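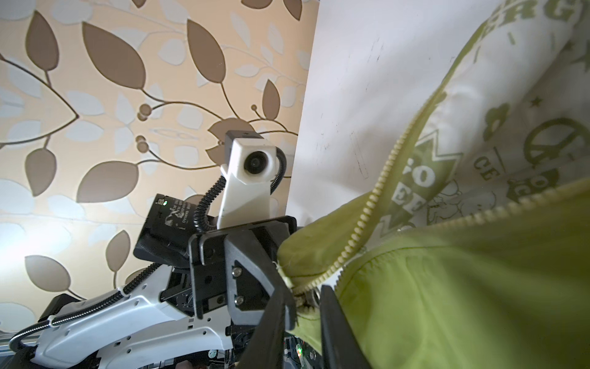
Leaf-print wallpaper with clusters of berries beside a plain white wall.

Old wallpaper gets its own show in Gadstead

September 29, 2022

Gadstead's town museum opens its first wallpaper exhibit this Saturday, and if you have ever peeled back a corner in an old kitchen just to see what was under it, you are going to have a great time.

The show is called Layers, and it brings together 283 samples taken from houses across town and in neighboring Trivcombe. The oldest piece came out of a farmhouse pantry on Aguirre Street, where the owners found nine papers stacked one on top of another when they started work on the room in May. All nine have been separated and hung in a row, from a tiny blue stripe at the bottom of the pile to a wonderfully loud orange daisy from the 1970s (our favorite, and we will not be argued out of it).

Leaves and berries take up a whole room of their own. Botanical prints never really left Gadstead's hallways and bedrooms, and the museum has grouped them by color so visitors can watch the greens of one generation give way to the browns and grays of the next. There are ferns, ivy, oak, holly and one very strange cabbage.

Many of the older rolls were made right here. The Prenemetti works printed paper beside the river for 46 years, and the museum has two of its carved pear-wood rollers on loan, along with an order book full of handwritten notes about late deliveries and the wrong shade of pink. Families who still have Prenemetti paper on their walls are invited to bring in a snapshot for the map in the lobby, which already has pins on almost every street north of the bridge.

Children can print their own strip with potato stamps on Saturday afternoon. Wear something that can take a little paint! The first 200 visitors will get a postcard of the orange daisy.

Layers is open 10 a.m. to 4 p.m., Wednesday through Sunday, until the end of the year. Admission is free, and the side entrance has a ramp.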